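Porano front loader, silver-gray: my review after two months

I bought this washing machine in February, when our old top loader stopped to spin for the second time and the repair man wanted almost half of the price of a new one. We are a family of four and we wash nearly every day, so I could not wait long. I am writing this for people who are in the same situation and who read many reviews that only say "great machine, arrived on time."

I paid 2212 for it at the Gonent store in Nenville, delivery included. Taking away the old machine was 160 extra. They didn't tell me this on the phone, only when I came to pay, so please ask before. The delivery itself was good. Two men brought it up the stairs, removed the bolts from the back and waited until it filled with water. They did not level it very well, but I will come to this.

First the look. I wanted white, like the old one. The white model had a long waiting time and the salesman, Uriel Herrera, showed me the silver-gray one and said that most people who take it are happy later. He was right in my case. Against a white wall the gray metal looks calm and a little bit expensive. The top is smooth with slightly rounded edges, so there is no sharp place for the hip when you pass with a basket. What I like less is that the top is shiny. Every drop of detergent and every finger shows on it, and under a ceiling lamp you see it even more. I wipe it with a damp microfiber cloth and then a dry one. Do not use the rough side of a sponge. My sister-in-law did this on her own machine and the marks are still there. 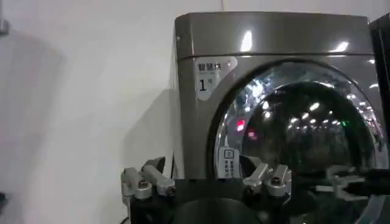 The door is big, and this was my main reason to choose it. I can put in a winter blanket without fighting. The opening is wide and the rim around the glass feels strong when you pull it. It closes with a clear click, you need to push only once. The glass is dark, and my younger son is disappointed because he cannot watch the clothes turning as before. For me it is no problem, but if you want to check whether a red sock went in with the shirts, you must look before you start and not after.

Now the washing. I use mostly three programs: the daily one, the cotton one and the short one. The daily program is good for school clothes. Grass and tomato come out if I put some soap on the place first. Without soap the tomato stays like a light orange shadow. The cotton program is very long and I run it at night. Towels come out soft and smell of nothing, and this is how I like it. The short program is only for things that are not really dirty. I tried it with kitchen towels and I had to wash them again.

The spinning is strong. Jeans come out almost ready for the line, and in our apartment this makes a difference in winter, when everything dries inside on the rack. At the highest speed the thin shirts have many creases, so for them I choose a lower one.

Noise. In the first week it was terrible. The machine moved a hand's width from its place during the spin, and our downstairs neighbor, Mrs. Wickramasinghe, came up to ask if we were moving furniture. It was the feet. I bought a small level, the Sikder one with the magnet, and turned the front feet until the bubble was in the middle, then I tightened the nuts. It took 2 evenings, I admit, because I turned the wrong way at the beginning. After this it stands still. Washing is quiet enough to talk next to it. The spin you can hear in the next room with the door closed, but Moushumi (we are on first names now) tells me she does not hear it any more.

The manual is the weak part. The English section is short and in very small print, and the table of programs does not explain what is the difference between "mixed" and "daily." I wrote to the customer service and received a polite answer after nine days, which repeated the same table. I still don't know. I use "daily" for both.

Cleaning is easy. I leave the door a little open after the last load and dry the rubber ring with an old towel, also in the fold at the bottom where hair and small coins collect. The detergent drawer comes out completely if you press the tab in the back. Please press it, don't pull with force. The filter I have opened once and found one button and a hair clip.

Would I buy it again? Yes, for the door and for the spin. I would ask for a better price on taking away the old one, and I would buy the level the same day.

Four stars from me. I will write again if something breaks.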